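Bench Work and Posture
Unit 4: Height, reach and grip
Instructor: Svend Mogensen
Reading: Lendholm course pack, section 4. Bring a tape measure on Wednesday.

4.1 Working height

Working height is the height of the hands during the task. It is often confused with bench height, which is the height of the surface. The two differ by the thickness of the workpiece, the fixture under it, and the length of any tool held upright. A bench that suits one job can be wrong for the next one at the same station.

The usual reference is standing elbow height, measured in work shoes with the upper arm hanging and the forearm level. For light assembly the hands should be at elbow height or slightly under. For heavy work, where body weight is used to press down, the hands go lower. Fine visual work goes higher, with support for the forearms.

Elbow height varies from person to person more than most fixed benches allow for. If a bench cannot be adjusted, set it for the taller users and provide platforms for the others. A tall user at a low bench bends the back or neck for the whole shift, and there is no simple add-on that corrects it. Platforms must be large enough that the user does not step off an edge when turning.

4.2 Reach zones

The primary zone is the area swept by the forearms with the upper arms close to the body. The secondary zone is reached by extending the arms without moving the trunk. Anything past that requires leaning, and should hold only items needed a few times per shift.

Zones are drawn for the smallest user, heights for the largest. Students mix these up on the exam every year.

In the Stuvow data set, one packing station logged 1489 reaches in a shift. Parts bins stood in the secondary zone and the tape dispenser was beyond it. Moving the dispenser cost nothing and removed most of the leaning. Leif Vigfúsdóttir's notes on this case are in the course pack. Read them for the method; the floor plan has a scale error and will be replaced.

4.3 Grip

Two families of grip cover most bench work. In a power grip the fingers wrap the handle and the thumb closes over them. In a pinch grip the object is held between the thumb and the fingertips. A pinch is far weaker than a power grip for the same person, so a task that needs both force and pinch should be redesigned.

Points to check on any hand tool:
Handle diameter, compared with the hand and with the glove if one is worn.
Handle length. The end should not press into the palm.
Surface. A smooth handle calls for more squeezing force than a textured one.
Balance. The center of mass should lie close to the hand.
Wrist angle at the moment of highest force.

Contact surfaces at the working end matter as well. A soft pad spreads load over a larger area and lowers peak pressure on the part. It also wears, and a worn pad is usually met by squeezing harder – the user seldom notices the change.
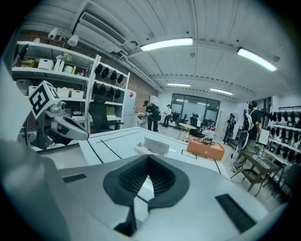 Figure 4.1. Soft pad with a textured inner surface, in dark charcoal. At left, a gray and white jaw under a marker cube.

4.4 Two-handed tasks

When both hands work at once, the shoulders carry a static load that does not show up in a count of movements. The load grows with the horizontal distance from shoulder to hand and with the weight held. Short rests help more than one long break of equal total length.

Asymmetric tasks need separate attention. If one hand holds and the other works, record them on separate lines of the form. The holding hand often has the longer exposure and the smaller score, and a combined score hides this. Cables and hoses on a tool should be noted with the direction in which they pull.
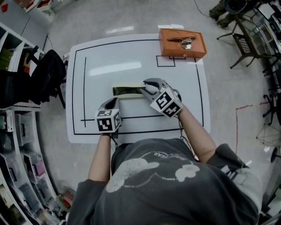 Trunk angle is recorded for the same interval as the hands. Take it from the hip to the base of the neck, against the vertical. Neck angle is taken separately, against the trunk. A forward lean with a straight neck and an upright trunk with a bent neck are different findings and have different remedies: the first usually points to reach, the second to height or lighting.

4.5 Exercise

The Ekeck station has a fixed bench and 26 users. Elbow heights are listed in the course pack.

a. Find the working height for a workpiece of the thickness given on the sheet.
b. State how many users need a platform, and of what height.
c. The supplier, Amato, offers an adjustable bench that covers 70 percent of the users. Identify who is left out and propose a measure for each.

Show the shoe allowance as a separate term. Hand in on paper, two pages at most.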